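Table-clearing robots still slow at home chores, Talton trial finds

April 1, 2018
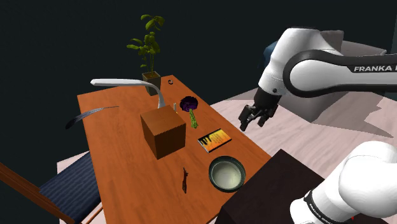

A household robot that can clear a table without help is still some years away, according to results released by Talton, which has been testing robot arms on everyday chores.

The company ran 523 table-clearing jobs in computer simulation over the summer, using software from its partner Putulance. Each job asked an arm to pick up mixed household items, such as bowls, books and plants, and move them to a set spot. The arm finished 196 of the jobs with every item in the right place.

Most of the failures came from small or thin items, which the gripper knocked over or missed. Bowls were also a problem when the arm tried to grip them by the rim. Large, square objects gave the least trouble, provided they were narrow enough for the fingers to close on.

Speed was the other weak point. Jobs that an adult would finish in under a minute took the arm nearly 100 seconds at best, and many were stopped at the time limit.

Talton said simulation let it change the furniture, the lighting and the mix of objects overnight, with no breakages to pay for. It also said good results on a screen do not always carry over to a real kitchen or lounge room, where cloths bunch up and drawers stick.

Shop-floor work is further along. Montes, a homewares chain, has used a fixed arm to move boxed stock at one of its warehouses for the past year. The boxes come in only a few sizes and arrive in the same position each time. Staff still handle damaged cartons and anything sold loose.

Montes said it had no plans to put robots in its stores, where shelves are rearranged often and customers are in the aisles.

Talton will start a second round of tests in late April with a new gripper made by Stuter. It will cover 60 objects, including cutlery and soft items such as tea towels and cushions. Tests on a real arm are to follow at the company's workshop, and the results will be published on its website.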